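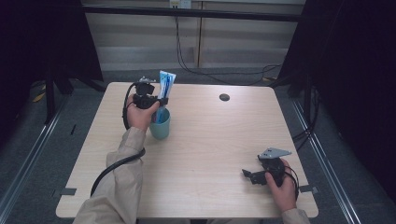 ## 17 February 2021

Rain since the morning and I stayed inside. I decided to make order in the small things for the bathroom, because from Monday I share the flat in Destbridge with Leonilde Caldeira and she will need her half of the shelf.

The teal cup stays. I bought it at Plisby in August, my first week here, together with a soap dish which is already broken. I like that it is matt and does not show the marks of water. It stood on the pale table for most of the afternoon, with the tall blue and white packet leaning in it, and I was looking at it more than I was working.

I learned a new word today, "tumbler". In the shop they wrote it on the label, and I thought it was something for a gymnast. My sister says at home we would just say glass, also when it is plastic.

Still to do:

- ask Leonilde if she prefers the upper or the lower shelf
- hand cream, 300 ml, the one from Oletti
- 2 hooks for the towels
- throw away the old sponge – I say this every week

In the evening I made soup and wrote to Mrs Torres about the key. She answered quickly, very kind. The second key will be in the letter box on Saturday. I must not forget to take it before the postman comes.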